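Section 3: Taking a reading with the Isora upper-arm monitor

Read this section before fitting the cuff. The readings depend more on posture and rest than on the monitor itself.

3.1 Preparation

1. Avoid caffeine, tobacco and exercise for 30 minutes before measuring.
2. Empty the bladder if necessary.
3. Place the monitor on a firm, level surface next to a chair with a back.
4. Plug the air hose into the socket on the left side of the monitor until it clicks.
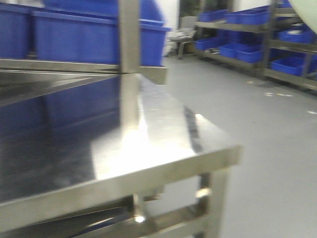 The display uses dark figures on a grey ground and has no backlight in battery mode. Tilt the monitor towards you if the figures look faint. On a polished steel table top, with overhead light glaring white off the middle of it, lay a folded towel under the monitor and turn it away from the lamp.

3.2 Fitting the cuff

1. Bare the upper arm. Do not roll a tight sleeve above the cuff.
2. Slide the cuff on with the hose pointing towards the hand. Leave a gap of two fingers' width above the elbow.
3. Close the fastening strip. One finger should fit beneath the edge.
4. Rest the forearm so that the cuff is level with the heart.

CAUTION: Do not fit the cuff over a wound, a drip line or a dialysis shunt.
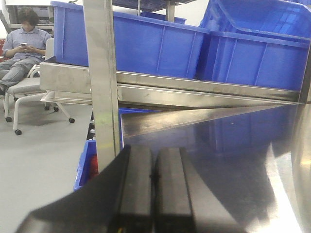 One user wrote that her readings were consistently high until she stopped letting the arm hang at her side, and asked for the point about heart level to be printed larger. It is repeated on the quick card, part no. 1158.

3.3 Measuring

1. Sit still for five minutes with both feet flat on the floor.
2. Press START. Do not talk while the cuff is inflating.
3. Wait one minute and repeat. Record both results.

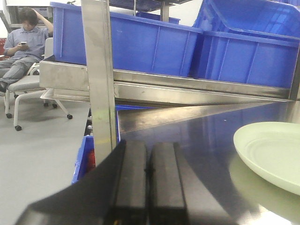
Fig. 3. Stainless steel work surface.

If the display shows E 15, the cuff is leaking or loose. Refit it and start again. If E 15 returns, order a replacement cuff from Lamptey.
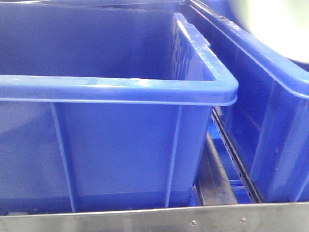
The memory holds 229 readings. When it is full, the oldest is overwritten. To clear it, hold MEM for eight seconds.

NOTE: Do not change the dose of any medicine on the strength of home readings. Take the record to your doctor or pharmacist.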